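Library > Robot Software > Part II > Chapter 3

Chapter 3
Planning for Two Arms

Chapter 2 treated a single arm as a chain of joints and asked one question of the planner: is there a path from the current pose to the goal that touches nothing? With a second arm the question changes. Each arm is now a moving obstacle for the other, and a path that is free at one moment may be blocked at the next.

The running case in this chapter is the Sestden board task. Plates and small parts lie on a shared board, and both hands must be able to reach it. The planner, Nutard, receives part poses from the perception module and returns a timed path for each arm. 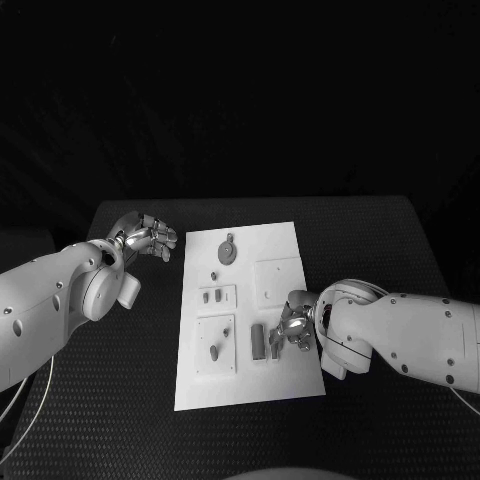
Figure 3.1 Two arms at the task board, with the right hand at a small gray block.

Suppose the right arm is given a goal near the middle of the board. Its forearm and wrist then take up space that the left arm might need to cross. Nutard handles this by splitting each path into 101 time steps and checking both arms together at every step – the hands, wrists and forearms included.

Section 3.1 defines the joint state of the pair. Section 3.2 gives the collision check, and Section 3.3 adds a simple priority rule for cases in which both arms request the same region. Readers who skipped Chapter 2 should review the notation for joint limits before going on.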